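Filed under: Evening Classes > Dough and Steam > Handouts

Dretham Evening Kitchen
Session 8 notes: steamed buns, and the one that isn't

Read these before November. Most of what you've been told about bamboo steamers was written by someone selling bamboo steamers, and I'd like us to start with fewer beliefs.

1. The basket over the pot

The usual claim is that bamboo "breathes" and so never drips on your buns. It drips less than a metal lid. Leave a bamboo lid over a hard boil for long enough and you'll find water on the underside like anywhere else. What matters more is fit. A basket that sits snugly on the rim of the pot sends steam up through the slats, and one that rocks about lets half of it out at the sides. Check this with the pot cold.

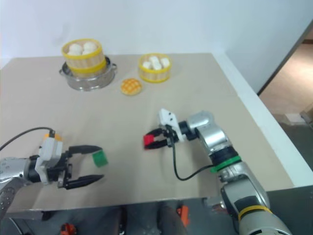
Large round buns want room. Two in a basket is plenty if the dough was lively, whatever the recipe card says about six. They swell, they touch, and then you tear the skin pulling them apart. Small ones can go closer together, and a few torn sides on a dumpling-sized bun never hurt anyone.

2. Flour and timing

I'm often asked about special bun flour. We ran the Ulloa bleached flour against ordinary plain flour last term, with 332 g in each batch and the same yeast. The Ulloa buns were whiter. Could the class taste a difference? They said so while they could see which was which, and were much less sure with their eyes shut. Buy it if you care about colour.

Timing is worse. Printed recipes give one figure for every size of bun. Ours took around 15 minutes for the large ones, but your hob isn't our hob. Open one and look.
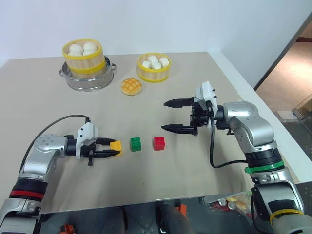

Lifting the lid "ruins" the batch, according to the Pustivano booklet. I have lifted it many times. A long look may cost you some height - a quick one hasn't cost me any that I could measure.

3. The pineapple bun

It contains no pineapple. The name comes from the scored, golden top, and it is baked, so please don't put it in the steamer to "freshen" it. The crust goes to paste. Keep it out on its own, away from the baskets if they are still going.

Scoring: cut the crisscross into the topping before baking, shallow, with the back of a knife. I don't believe the Skidunia stamp does this any better, and it is one more thing to wash.

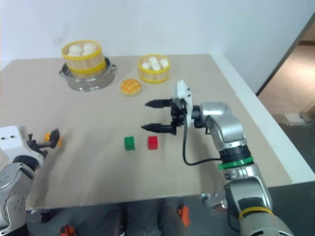 Topping for 2 trays: 115 g soft butter, sugar to taste, one egg yolk, flour until it rolls without sticking. Recipes that give you an exact weight of flour here are guessing at the size of your egg.

For next time: steam one batch on a hard boil and one on a gentle one, write down which you preferred, and bring the notes even if they disagree with mine. Bring a cloth too.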